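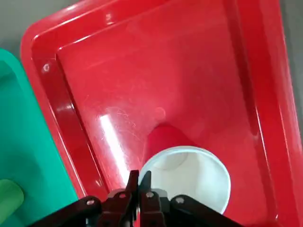 Figure 9.1 Wrist camera view of the gripper at the mouth of a cup lying in the red tray. The pivot bolts on the linkage are inspection points in Section 9.3.

Chapter 9
Care of the Gripper and Wrist Camera

A small pick-and-place cell rarely stops because of a major failure. Most stoppages come from parts that have drifted a little from where they were set: a pivot that has worked loose, a fingertip that no longer meets its partner, a camera bracket that has turned on its mount. This chapter covers the routine work that keeps these parts within limits on the Hullon cell, the tabletop unit used in the exercises in Chapters 7 and 8.

After completing this chapter you should be able to:

check a two-finger linkage gripper for play at each pivot
set the closed position of the fingers and record it
confirm that the wrist camera sees both fingertips
judge whether a tray or its lighting needs to be changed
complete a service entry in the cell log

9.1 The Service Record

The examples in this chapter are taken from the log of a Hullon cell at the Simdale training shop. The cell sorts plastic household items between trays. In April it had run 1,624 cycles since its last full service, and 132 of those cycles had ended in a missed or dropped part. The shop's limit is 275 misses between services, so the cell was still in the acceptable range. The misses were not evenly spread, however. Most were logged against cups lying on their sides, and the inspection was moved forward for that reason.

A count of misses has little value without the type of part and the tray in which it lay. Both must be entered at the time of the fault.

9.2 What the Camera Must Show

The wrist camera looks past the fingers toward the work. In a correct setup both fingertips are visible at the bottom of the view, as in Figure 9.1, and the gap between them can be seen. If one tip is hidden, loosen the bracket, turn the camera until both appear, and retighten.

Color and surface finish also matter. A red cup in a red tray gives the vision software little to work with along the outer wall. The white interior is much easier to find, but it is visible only when the open end faces the camera. A glossy tray adds a second difficulty. Reflected light leaves a bright streak on the floor of the tray, and fine scratches near the streak show up as thin pale lines. Either may be taken for the edge of a part. Before changing any software threshold, move the lamp or fit a matte tray such as the Marinho insert and repeat the test.

9.3 Checking the Pivots

Remove power from the arm and lock it out before touching the linkage. Hold the gripper body in one hand and move each finger from side to side with the other. Any click or visible movement at a bolt is play. Tighten the bolt to the value on the Clalano service card, then move the finger through its full travel by hand. It should move freely. A pivot that binds after tightening has a worn bushing and must be replaced as a unit with its bolt.

Check the finger pivots first, followed by those on the outer arms. Record each result separately, including those that needed no adjustment.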